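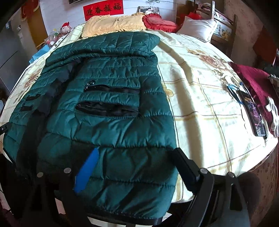 Oficina Fandcombe de Cuidados com a Roupa
Apostila da aula 3: casacos acolchoados

Chegamos à minha aula preferida! Casaco acolchoado parece coisa simples (é só dobrar, certo?), mas ele guarda ar em cada gomo, escorrega, incha de novo e ocupa meia gaveta se a gente deixar.

Antes de dobrar

Trabalhem sempre numa superfície grande. A cama serve muito bem, e a colcha segura um pouco o tecido liso. Abram o casaco inteiro e passem a mão do centro para as bordas, seguindo a direção da costura. Nada de puxar pela barra!

Depois, os bolsos. Todos, inclusive os pequenos e os de dentro. Bolso com zíper se esvazia, se confere com os dedos e se fecha. Já vi chave marcar o náilon depois de um inverno guardada, uma pena.

As mangas

Estendam uma manga para cada lado e procurem torções perto do ombro. Se o forro estiver virado para fora na abertura, empurrem de volta com a mão espalmada. Afastem mantas e almofadas para ganhar espaço, principalmente mantas de franja, que adoram enroscar no puxador do zíper.

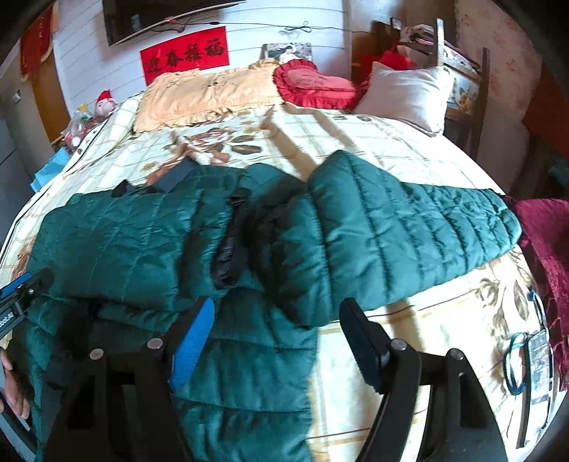 A dobra em rolo

Fechem o zíper da frente, cruzem as mangas sobre o peito e dobrem as laterais para dentro. Enrolem da barra até a gola, devagar, soltando o ar a cada volta. O rolo fica firme e lindo, vocês vão ver!

Para guardar

Saco de algodão, folgado. Compressão a vácuo só em viagem.

Exercício para casa: repetir o rolo 3 vezes com o mesmo casaco e anotar em qual delas ele ficou mais fino. Tragam as anotações e um cachecol para a próxima aula.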